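Jaltell Goat Opera Playset, reviewed 2022-09-08

Zerneck's follow-up to the Hamel board game lets you run a touring opera company staffed entirely by goats. You get 132 goats, one tenor and a cardboard Alolstead, the town that banned them in the story. 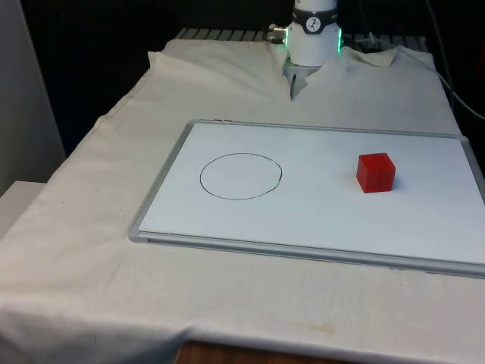

White tablecloth, before Act One.

The rulebook has 600 entries on hay and two on singing. My company went 3,000 crowns into debt in October of the first season after the chorus ate the overture. The tenor resigned, which costs another 700.

Setup is long, the goats don't stand up well, and I've played it four times. Three stars. The box lid is too small for the box.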